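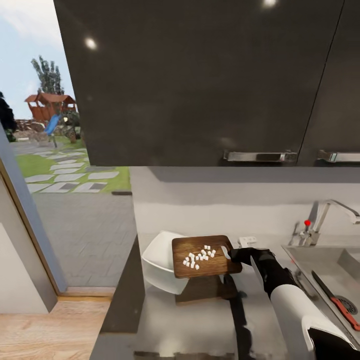

읽는 시간 3분

시뮬레이션 주방에서 원격조작 시범 모으기: 도마 위 큐브를 그릇에 옮기기

시범만 많이 모으면 로봇이 알아서 배운다는 말을 나는 잘 믿지 않는다. Nolach 환경에서 시범 491개를 모았는데, 다시 돌려 보고 학습에 쓴 것은 228개였다. 나머지는 내 손이 서툴렀던 기록이다. 그래도 해 보겠다면 순서는 이렇다.

1. 과제를 한 문장으로 적는다
"도마를 잡고, 그릇 위로 기울여, 흰 큐브를 쏟는다." 여기에 "정리한다" 같은 말이 끼면 조작자마다 다른 곳에서 끝낸다. 싱크대 안의 빨간 손잡이 칼도 건드릴지 말지 미리 정해 둔다. 나는 건드리지 않는 쪽으로 했다.

2. 잡는 위치를 고정한다
그리퍼는 도마에서 손잡이 구멍이 있는 쪽 끝을 잡는다. 긴 변 가운데를 잡는 시범을 섞으면 다양성이 생긴다고들 하는데, 내 경우에는 정책이 두 위치 사이에서 머뭇거리기만 했다. 처음에는 한 가지로 간다.

3. 천천히 들고, 더 천천히 기울인다
컨트롤러 배율을 절반으로 낮춘다. 큐브가 미끄러지기 시작하면 손목을 멈추고 기다린다. 급하게 털면 조리대로 튄다. 시뮬레이터의 마찰값은 어디까지나 누가 정해 놓은 숫자이니, 여기서 익힌 각도가 실물 도마에서도 맞으리라고 기대하지 말 것.

4. 실패도 저장하되 따로 둔다
큐브가 하나라도 그릇 밖에 남으면 실패 폴더로 보낸다. "거의 성공"이라는 폴더는 만들지 않는다. 만들어 봤는데 결국 전부 그리로 들어갔다.

5. 29개에서 한 번 멈춘다
전부 재생해 본다. 시작 자세가 제각각이면 지우고 다시 한다. 1000개를 모은 뒤에 알게 되면 지울 용기가 나지 않는다.

6. 조명과 배치를 바꿔 시험한다
윗장 문이 유광이라 조명이 동그랗게 비친다. 조명을 옮기면 이 반사도 따라 움직이고, 카메라 입력만 쓰는 정책은 이런 데서 흔들릴 수 있다. 그릇도 조금씩 밀어 놓고 시험한다. 같은 자리에서만 성공하는 정책이라면 녹화 재생과 무엇이 다른지 나는 모르겠다.

Wundia 쪽 자료에는 반나절이면 끝난다고 되어 있다. 나는 나흘 걸렸다.

댓글 3개

Vignesh Joseph
실패 시범을 학습에 아예 안 쓰시나요? 저는 가중치를 낮춰서 섞었더니 조금 나았습니다.

Parvathi Alva
배율 절반은 너무 답답해요 ㅠㅠ 드는 동작은 그대로 두고 기울일 때만 낮추는데 괜찮던데요.

Ilaria Morelli
5번 공감합니다. 저는 시작 자세가 틀어진 걸 끝까지 다 모은 다음에 알았고, 아직도 못 지웠어요.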